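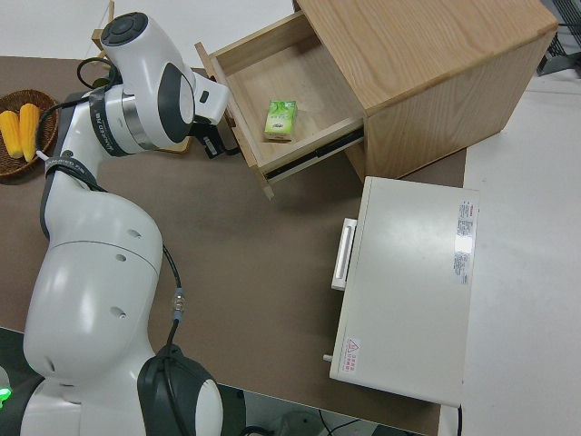

Skunska is a phone repair and refurbishing shop, and we have been keeping people's old phones going for longer than most of those phones were ever meant to last. If you've found your way to this page you probably have one or two of them at home already, lying in an open wooden drawer like the one in the photo, or in a shoebox, or on top of the fridge with the takeout menus. You meant to do something with them. So did we, once upon a time, and that is more or less how the business got started.

Our founder, Marjan Dehghan, was working the counter at a carrier store in Soriano when she began taking home the phones that customers left behind. Back then, people would come in for an upgrade, shrug at the trade-in offer (which was often next to nothing) and ask if we could just throw the old one away. Marjan didn't like throwing them away. She had a soldering iron, a kitchen table and a very patient husband, and she taught herself to change screens and batteries in the evenings from library books and a lot of trial and error. The first phone she fixed went to her aunt, who used it for years and only gave it up when the buttons wore smooth.

Word got around, as it does, and before long neighbors were knocking on the door with cracked screens and phones that had been through the wash. The kitchen table became a spare room, the spare room became a rented unit behind a shoe repair shop, and after three winters in that unit (the heating was not good) we signed the lease on our present home on Storkow Street. We are still here, and the heating is much better!

Where we work

The Storkow Street building used to be a furniture showroom, so we have big front windows and far more floor than we knew what to do with when we moved in. The counter is at the front, along with the coffee machine and the chairs, and you're welcome to sit with us while a quick repair is being done. Most screen changes on the common models are done the same day, provided we have the part. For anything older or odder we'll take your number and call you.

Behind the counter is the repair room, and behind that is what we call the parts library, which is Eetu Toivonen's kingdom. Eetu joined us as a Saturday helper and now runs the whole technical side. He has cataloged more than 1,000 small parts from phones that couldn't be saved, with each one tested and labeled before it goes on the shelf: speakers, charging ports, side buttons, little rubber gaskets, tiny screws that you will never find anywhere else. When somebody brings in a slider phone with a broken hinge, that's where the answer usually comes from. Please do ask him about slider phones, but leave yourself some time. 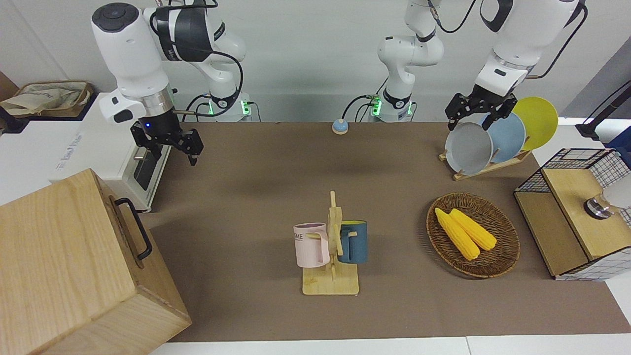
What we do

The biggest part of our week is still repairs. Screens, batteries, charging ports, cameras that won't focus, microphones full of pocket lint. We look at every phone before we give a price, and the look is free. If the repair would cost more than the phone is worth we'll tell you so, and then it's up to you. Plenty of people go ahead anyway, and we understand that very well. A phone can have your mother's voicemails on it, or the only pictures from a certain summer, and that isn't something you can put in a price list.

We also buy phones. You can bring yours to the counter or send it to us in the mail, working or not, with or without the charger. We pay a fair price based on the model and the condition, and we'll go over with you how we got to the number. If you don't like it, you can have your phone back, and we pay the return postage on anything that was mailed in. We don't do the thing where the website shows one price and then it shrinks once your phone is in our hands. If we find something wrong that you didn't mention, we call you first and talk it over.

Then there are the phones we sell. Every refurbished phone that leaves Skunska has been wiped, checked, cleaned and fitted with a new battery if the old one needed it, and it comes with a 315 day warranty. People always ask about that number! Marjan had wanted to offer a full year, the bookkeeper had wanted nine months, and they went back and forth over one long lunch until they met at 315. It has stayed that way ever since, partly out of stubbornness and partly because customers remember it.

Your data

We know that handing a phone to a stranger is a bit like handing over your house keys, your diary and your photo albums all at once. So when a phone comes in for sale or recycling, it gets erased on the day it arrives, before it goes anywhere else in the building, and you get a certificate with the serial number on it. If the phone won't turn on and can't be erased in the normal way, the memory is taken out and shredded. For repairs we only ask for your passcode when a test can't be done without it, and you're free to change it beforehand and change it back afterward.

If you need help moving your contacts and pictures to another phone, we can do that too, while you wait or while you run your errands. It's a small charge if you bought the new phone somewhere else and free if you bought it from us.
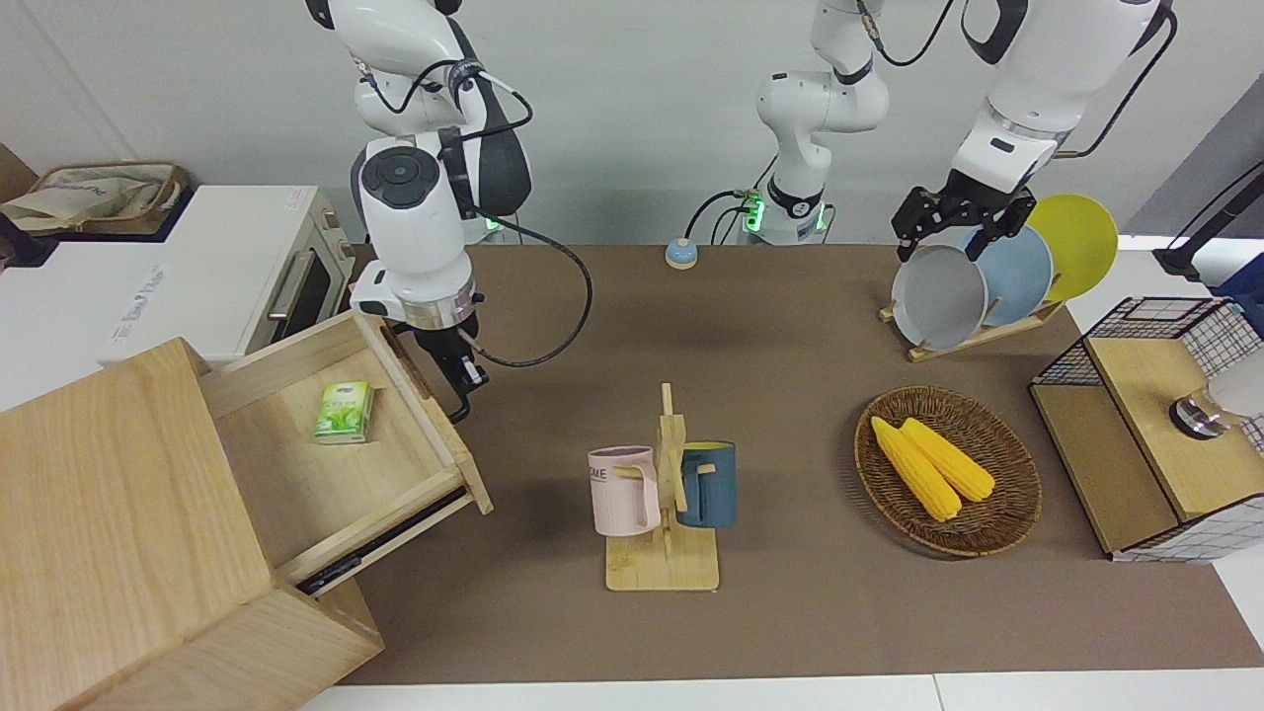
A lot of people put this step off for months, by the way, and it is almost always quicker than they feared. Bring both phones, both chargers if you have them, and whatever passwords you can remember. We'll sort out the rest together.

Wenora, our free class

On the first Wednesday evening of every month, at six o'clock, we push the chairs back and run a class called Wenora. It began as a favor to a few of Marjan's neighbors who had been given smartphones by their children and were too polite to say they didn't know how to use them. Now it fills up nearly every time. We cover the things people really ask for, such as making the text bigger, blocking those awful robocalls, sending a picture to a group, and finding a phone that has slipped down the side of the couch. There is always cake. You don't need to have bought anything from us, and you can come back as often as you want. Some of our regulars could teach the class by now, and one or two of them do when Eetu has a cold.

Phones that go on to someone else

Not every phone needs to be sold. In January, when the shop is quiet after the holidays, we set to work on the simpler models that have been donated over the year, and give them away to people in Soriano who need a basic, dependable phone for work or for calling the doctor. Last winter that came to 60 phones, each with a charger and a handwritten card explaining how to turn the ringer up. If you'd like to add one to the pile, just tell whoever is at the counter that it's for January and they'll know what you mean.

Come and see us

We're on Storkow Street between the bakery and the bus stop, and there is parking behind the building if you don't mind the bumpy driveway. You can call ahead if you want to know whether we have a part, or simply come by with the phone in your pocket. And do look through that drawer at home before you set out. People often find a second phone in there, and quite a few find the charger they've been missing, too.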